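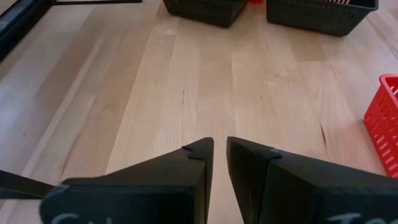
A pale wood work surface in Maltley.

Maltley will move its public library into the former Lukov shoe store on Wuisan Street in January, the town council decided in a vote of 6 to 1.

The current library has been in the basement of the town hall for 24 years. It has no elevator, and the children's section was closed twice last winter when a pipe leaked. The new site is all on one floor and has its own parking lot.

Under the lease, the town will pay $3,000 a month for seven years. Heating is included. The council turned down a second offer, from the owners of the Detia building near the bus station, after the fire inspector asked for another exit at the rear.

Head librarian Anisa Tjoa told the meeting that most of the collection would go to the new address. Old phone books and duplicate paperbacks will be offered to residents first.
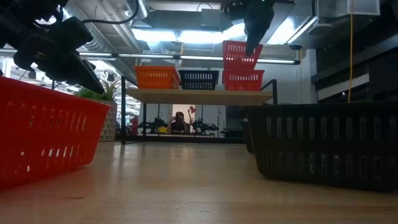
Hagos Gashaw told the council he was glad about the parking but worried about the walk from the elementary school, which crosses Route 9. He asked for a crossing guard in the afternoon. The request was passed on to the police department.

Rosemarie Pfeiffer cast the only vote against the lease. She said the town should buy a building, and that rent paid over seven years would cover a good part of the price.

Opening hours will stay the same, with one change. The library will stay open until 7 p.m. on two evenings a week.
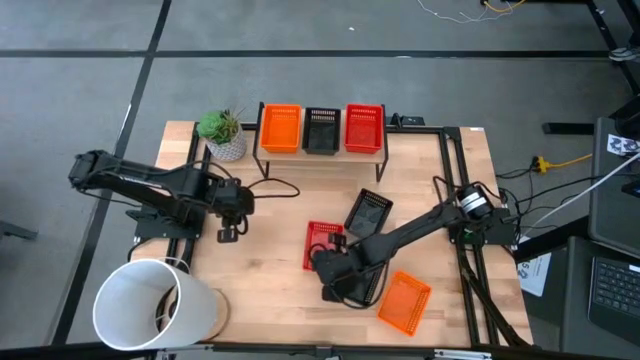

Will the library close during the move?
For six days at the start of the month. Nothing will fall due during that time, and the return slot at the town hall will stay in use until the new one is ready.

Library cards do not need to be renewed for the new address.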